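Writing to your representative from the kitchen table

I've been writing letters to elected people for years, mostly about prisoners abroad, and I still do it at the kitchen table with a cup of tea going cold next to me. Vasanthi Seneviratne asked me how I keep it all straight, so these are my habits, such as they are!

Keep one folder per campaign. I used to have a single drawer and it was a disaster (I once sent the same letter to the same senator's office two weeks running). Now it's a cheap cardboard folder with the name on the front and the replies clipped inside, newest on top.

Write the first draft by hand. I know, I know. But I get to the point faster with a pen, and my letters come out at one page instead of three. If I'm over 395 words I start crossing things out, usually the opening, where I tend to clear my throat.
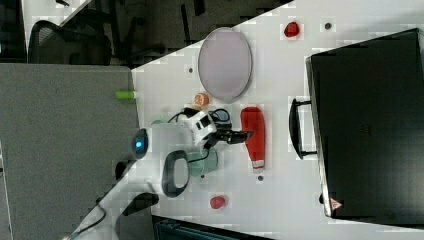

Then type it up and leave it overnight. Mine are always a bit too angry at ten in the evening. In the morning I take out the adjectives and put in what I want the person to do: sign the statement, ask the question in committee, meet the family. One request per letter, two if they're closely related.

Spell the prisoner's name the same way every time, and put it in the subject line if you're emailing. Check it against the family's own spelling if you can. Ekua Addo keeps a list taped inside a cupboard door, and I've copied her.

Stamps and envelopes live in an old cookie tin. Buy the overseas stamps before you need them, or the letter will sit by the toaster till January. Ask me how I know.

If you get a form letter back, write again and quote the sentence that didn't answer you. I've had a proper reply that way more than once, and one phone call, which I took with flour all over my hands.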